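Brisen asks whether plain wooden blocks are worth the fuss

For immediate release, August

Brisen, the small toy maker and repairer, is putting its coloured wooden cubes back on sale this month. It would like to make as few promises about them as possible.

The cubes are small, plain and wooden. They come in single colours, one colour to a cube. They do not light up, teach phonics or connect to a phone. The company has read a good many toy boxes over the past year and has grown wary of what is printed on them: that a block will build a child's brain, sharpen their focus, get them ready for school. Brisen has no evidence that its own blocks do any of this, and the new boxes will not say so.

"I've been sent a lot of material telling me that blocks make children cleverer," said Eleri Samuel, who runs the company. "Some of it may well be right. But when I ask which blocks, and how many, and compared with what, the answers get very thin. We sell cubes. You can stack them. I'm not going to put a brain on the lid."

The decision follows a review of the whole range, during which 36 different claims were found on the company's old packaging and leaflets. Most had been copied forward from one edition to the next without anyone asking where they came from. All 36 have been taken off. What remains is the size, the contents, the care instructions and the price.

Colour got the same treatment. Earlier sets were sold in "calming" and "stimulating" mixes, at different prices, though the paint cost the same. Brisen has dropped both names. The colours offered now include yellow, blue, green, orange and red, and they were picked for a dull reason: people can tell them apart on a brown table when it is time to put them away.
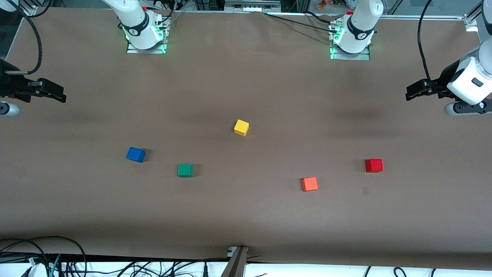
Kombridge, a shop that has stocked the cubes before, was not convinced, and told the company that parents want to know what a toy is for. A box that says nothing, it argued, will sit on the shelf next to one that promises the earth, and the one with the promises will be in the basket first. It asked for at least a line about learning.

Brisen accepts that this could happen. It has agreed to print the words "for building, sorting and knocking over" on the side, which it considers to be a fair account of what most buyers do with them. It will not go further. If the plain box sells badly, the company says it will publish that too.

The first run is limited to 800 sets, sold loose in a cotton bag or packed in a card box. The bag costs less. Samuel's advice is to buy the bag, as the box tends to be in the recycling by teatime. Replacement cubes can be bought singly in any of the current colours, so a set with one missing need not be thrown out.

Brisen also looked at a storage tray made by Jaswood and decided against selling it with the cubes. The tray was well made. It also added a good deal to the price, and a shoebox does the same job. Readers who already own the tray may like to know that the cubes fit it.

Families who bought the old "stimulating" mix and feel they paid over the odds can ask for the difference back. The company has set aside enough to cover 200 refunds and has had 80 requests so far. No receipt is needed if the old lid is sent in.

The cubes are on sale now from Brisen directly and from Pugh, with Kombridge to follow later in the season.

Press contact: Eleri Samuel, Brisen. Sample sets are available to reviewers on loan and should be returned after use, with all their cubes if possible.

Ends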